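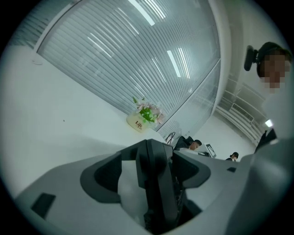 How should a student team decide what to practise first with a hand-held gripper?

Start with one easy object and one short motion, and repeat it until everyone on the team does it much the same way. Harder objects can wait until the recordings from the easy one are readable and the team agrees on where a try starts and where it ends.

Home Notebook Builds Jimance Join the club Contact

Workshop notebook, 2022-05-02
Sorkus project, spring term

I wrote that question at the top of my page before we started, since a first-year asked me it on the stairs and I gave such a rambling answer that I wanted a tidier one on paper. The rest of this entry will ramble as usual, so get yourself a cup of tea.

We had the office room again for the afternoon, the one with the wood-plank floor and the striped glass. I'm fond of that room. It's smaller than the workshop, but the light is even and we don't have the laser cutter going next door, which means you can hear a gear slipping before you feel it.

First job was the grip itself. The new fingers are stiffer than last term's and I was a bit worried about them with soft things. Hard blocks are forgiving – you close until you stop, and there you are – but cloth and tissue bunch up and hide between the finger and the pad, and then the software, bless it, believes the jaw is still partly open. We spent a good while on this. What seems to help is coming in lower than you want to and closing slowly through the last bit of travel. Closing fast gives a nicer looking pinch and a worse recording. I've written SLOW on the whiteboard in letters big enough to embarrass us all.

The tool weighs more than 590 grams with its cable, and you don't notice at the start of a session, but by the end your wrist is letting the nose drop and every approach comes in tilted. So we swap hands often now, and swap people too. Somebody suggested a wrist brace. I'd rather take weight out of the housing, and I have a sketch for it on the back page (the coffee ring is mine, sorry). There's a thick wall at the rear of the shell that could lose half its plastic without anyone missing it.

Target for each student is 30 clean tries. A clean try means you began from rest, you picked the thing up, you set it down inside the tape, and you didn't talk yourself through it with the gripper waving about. That last rule got a laugh, and then everybody broke it. The students who came in from the mechanical side are steadier with their hands, and the programmers are far better at stopping the recording on time, so I've been pairing them up and they seem quite cheerful about it.

Twal, our logging script, behaved itself apart from one thing. It names files by the minute, and two short tries inside one minute will overwrite each other. We lost a handful that way before anyone looked. It needs seconds in the file name and I've put that at the top of the list, with a box drawn around it. Until it's fixed, please leave a gap between tries, even if you feel silly standing there.

After that we moved on to the chair. For colleagues who haven't been by lately, the chair frame has a printed marker cube at the end of each armrest and handle controls beside them, and the plan is for the seated driver's inputs to be compared against the hand-held recordings of the same task. The cubes are there so a camera can work out where the armrests are. Plain idea, fussy in practice. If the print is glossy the black goes grey under the ceiling lights, so matte paper only, and please don't press the corners down with your thumbs.

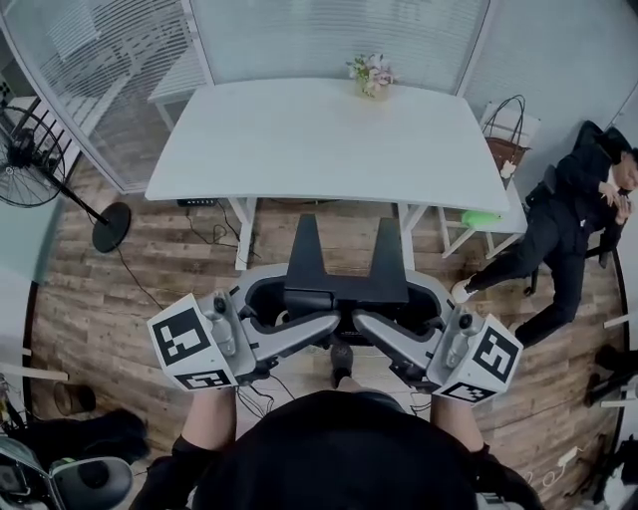

Getting the seat height right took longer than I'd planned. Drivers come in all sizes and the armrests want to sit just under the elbow, otherwise the shoulders creep up and the handle motions turn jerky. We settled on setting the height first, then the reach, then the calibration, in that order every time. Doing the calibration before the reach cost us a whole round of recordings last week and I would like to never discuss it again.

The other thing with the chair is cables. Route them away from the feet and check them again after each change of driver. A good habit, and an easy one to forget when you're excited about your turn. I've asked for longer floor covers, and I've also asked for a second power strip so that we aren't all feeding off the one.

Some of you will remember the club's first go at Jimance in 2019, when we arrived with a lovely arm and hardly any practice data, and the arm sat there being lovely. I think about that a lot when people get bored of repeating the same pick. The judges liked our paint colour, I'll give us that. Our organisation is better now, and the students write things down without being nagged, or with only a little nagging.

The deadline for the short report is the end of May. The draft has three sections with real sentences in them and a fourth that says "results go here". I'd like one plot in that fourth section before we meet next, even an ugly one – handle position against time, hand-held and chair on the same axes. Use the dull colours so it prints.

Parts to chase: fresh pads from Wilel (the softer grade, if they still make it), matte label sheets, two short cable ties' worth of patience, and a spare battery for the label maker. I still haven't found the small hex key. If it's in your pencil case, I won't ask how it got there.

To try next session: the slow close on a folded cloth, then the same cloth crumpled. Same driver for both, please.

This site uses cookies to remember your settings. Accept Manage

3 comments

secondbench
Hex key is in the drawer with the tape measures. I'd put it there so it wouldn't get lost. Can we try the crumpled cloth first? My group has been practising the folded one at home with kitchen tongs and we're a bit sick of it.

plotsandpans
I've added seconds to the Twal file names on my branch and tested it on my laptop. Could somebody have a look before I merge? Old recordings keep their old names, so nothing else should need renaming.

wobblyaxis
Lovely long entry as always. We run a school club and had the same glossy marker trouble, and in the end we rubbed the prints lightly with a white eraser and that took the shine off. What tape do you use for the set-down square? Ours keeps lifting at the corners.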